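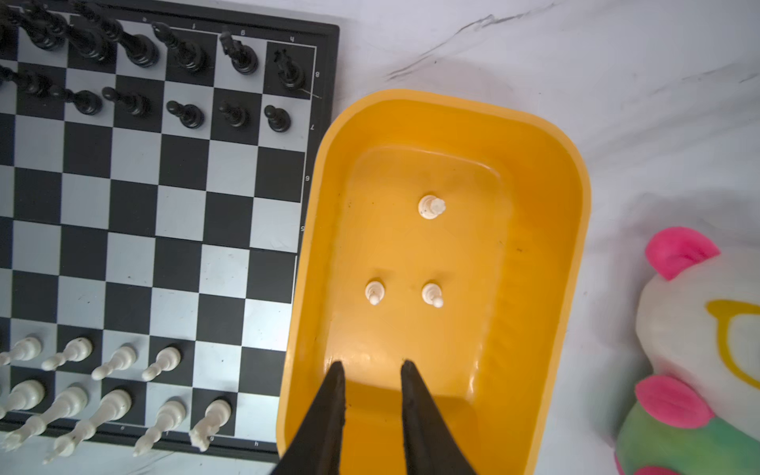 Flarnuser

22 May 2024

Stumitura finale - was the lighthouse keeper dead the whole time?

SPOILERS for all of season one, so back out now if you're still catching up.

OK so I finished it last night and I've been going in circles ever since. My theory is that the keeper drowned in episode 4, when the boat comes back to Burnville without its lamp lit. After that he never touches another person. He pours coffee but no one drinks it. He talks to the sheriff on the porch and she answers, sure, but go back and watch her eyes, she's looking past him at the water! My sister thinks I'm reading way too much into it. I've now rewatched the porch bit 7 times and I'm more convinced every time.
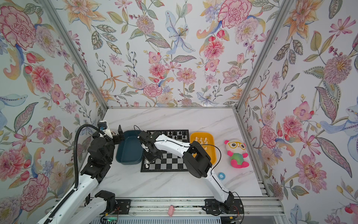

And then there's the coat. It's hanging in the hall in the finale, and he's wearing it on the pier in the very next shot. Either that's a continuity goof or it's the biggest clue in the show. I'm going with clue.

Anybody else?

saltmarsh_kid
Replied:

I'm with you on the coffee, not on the coat. They've had coat problems all season (the daughter's changes buttons in the middle of the diner fight, go look). But the coffee is so deliberate. The camera just sits there on the full cup.

Where I get stuck is the dog. The dog follows him all the way down the stairs in the last episode. Are we saying the dog sees ghosts?

Flarnuser
Replied:

Dogs always see ghosts, it's practically a rule of television :)

gravelpit
Replied:

Sorry, can't get on board. He signs for the package in episode 6. The delivery guy hands him the pen. That's touching another person, or close enough, and it's after the boat. I think the show is doing something a lot simpler, he's a guilty man who has checked out of his own life, and people are treating it like a puzzle box when it's a story about a bad father. Not every show needs a twist.

Flarnuser
Replied:

Ugh, the pen. I forgot the pen. But do we see it leave the guy's hand? I remember it cutting to the box. I'll check tonight.

Thái
Replied:

Just checked. It cuts. You see the pen held out, then the signature, then the box on the table. So it proves nothing for either of you.

What I'd like to talk about is the 21 years. The keeper tells his daughter he's been at the light for 21 years, and the plaque by the door gives a date that makes it way longer. I took that as him losing track of time, which fits dead AND fits guilty.

gravelpit
Replied:

Fine, the pen is a draw. I still say the finale only works if he's alive. If he's dead, his apology to the daughter doesn't cost him anything, and that was the best scene in the whole season.

saltmarsh_kid
Replied:

See, I cried harder thinking he was dead. She finally gets the apology and she can't hear it. She never turns around from the sink!

Flarnuser
Replied:

Oh no, she doesn't turn around. I have to watch it again. I had that scene down as the one hole in my theory, and I was looking at him the entire time - never once at her.

gravelpit
Replied:

She says "okay, Dad" though. Turn your subtitles on.

saltmarsh_kid
Replied:

Mine say "okay" and then "(sighs)". No Dad. Which version are you watching?

gravelpit
Replied:

The one from April, when it first went up. I'll go back through it tonight and post the exact line.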